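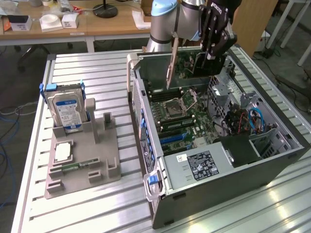
Ionuț Filip and Sebastian Voicu
Reinholz Laboratory for Assembly Software
Dec 4, 2018

Print this page | E-mail this article

4. Planning and Control for Part Insertion

Figure 3. The work cell during the expansion card task. The CPU, the memory module and the hard disk drive are held in the gray 3D-printed fixture to the left of the case.

The cell in Figure 3 is controlled by two programs. Praller is the task planner. It reads a parts list and a set of ordering rules, and it produces a sequence of pick, move and insert actions. Primen is the motion layer. It turns each action into a joint path, checks the path against a model of the case, and sends it to the arm controller. The two programs exchange messages over a local socket and can be restarted separately.

4.1 Case model

The computer case lies on its side, so that all insertions into the motherboard are made from above. We model the case as a set of boxes: the walls, the drive cage, the power supply and the board itself. Cables are harder to model. The bundle beside the drive cage does not keep its shape from one case to the next, and an early version of Primen that tried to fit a curve to each cable was slow and often wrong. The current version puts a single keep-out volume around the whole bundle. This costs some free space at that side of the case, and the planner sometimes has to pick a longer path, but we have kept it.

The fixture is simpler. Each part has its own slot or pocket, and the pose of the part is taken from the drawing of the fixture. Only the fixture as a whole is located by the vision system, once at the start of a run.

4.2 Order of operations

Praller treats reach as a rule like any other. A part may be placed only if the gripper can get in with that part and back out empty. With an expansion card standing in its slot, the space for the two fingers near the card is reduced, and any later action close to it must be checked again. We first stored the answers in a fixed table. The table had to be rewritten whenever the case changed, so Praller now asks Primen directly and caches the reply. A query takes 10 ms when the answer is cached and nearly 300 ms when it is not.

4.3 Insertion control

Insertion is split into approach, contact search and push. During approach the arm follows the planned path under position control. At first contact the controller switches to a compliant mode and runs a small spiral search in the plane of the board. The control loop runs at 1000 Hz in both modes. The push begins when the lateral force falls and the tool has moved down past a set depth.

The switch between modes caused most of our trouble. In the first release the force offset was read while the arm was still moving, and the controller reported contact in free air. We now stop the arm above the slot, read the offset, and continue. All force and pose data are written to a Troltex log file, and the parameters of the search are stored with it so that a trial can be replayed in simulation.

Comments (3)

mweld: Does Praller replan if the search fails, or does it just retry the same action?

I. Filip: It retries once from a shifted start pose. After that it asks for a new plan.

gantry_p: We had the same offset problem. Stopping before the read fixed it for us too.

Contact the authors | Copyright 2018 Reinholz Laboratory | Back to top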